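Walkers wanted for the Flisorano Night Hike

We're looking for people to join us on the Flisorano Night Hike next May, and we'd love it if you'd never done anything like it before! The route is 15 miles, mostly on old farm tracks and one long stretch of river path, and we set off at dusk and walk until breakfast. There are 200 places. You don't need to be fast. You do need decent boots, a head torch and a liking for strange conversations at three in the morning (those are my favourite part, I've had some wonderful ones about cheese).

Money raised goes to the Jamel Path Fund, which is replacing the stiles on the Skodosov side with gates so that people with pushchairs and bad knees can get up there too. Last year's walkers raised enough for the first 14 gates and they are lovely.
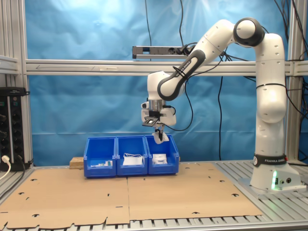

Who can take part

Anyone over 16 who can walk all night at a gentle pace. Under-18s need an adult with them. Dogs are welcome on a lead, though please think about whether yours will enjoy the cattle grids. Teams and people on their own are equally welcome, and if you come alone we'll put you in a group before the start so you've got company from the first mile.

There are two rest stops, one at Wickramasinghe Barn and the other by the weir. Both have soup, tea, toilets and a first aider. Bring your own mug, your own snacks and any blister plasters you swear by.
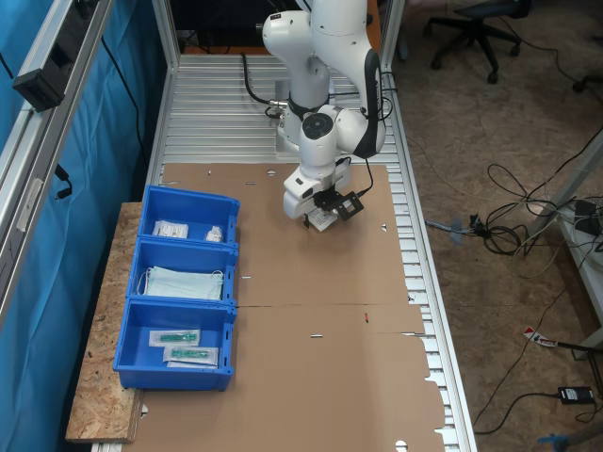
A small packaged item held over the cardboard.

We also need marshals, soup stirrers and a few cheerful souls to hand out breakfast rolls at the finish. Shifts are four hours and you get fed.

How to join

Fill in the form on our website or pick up a paper one from the library desk. Entry costs £14 and covers your map, soup and roll. Sign up by Sunday, November 19, 2023 and you can choose your start time, after that we'll give you one.
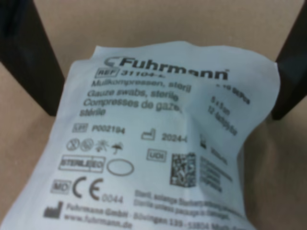
What happens if it rains?
We walk anyway, so pack a good waterproof and spare socks. Only high winds or a flooded river path would make us call it off, and in that case your place moves to the new date.

Come and walk with us!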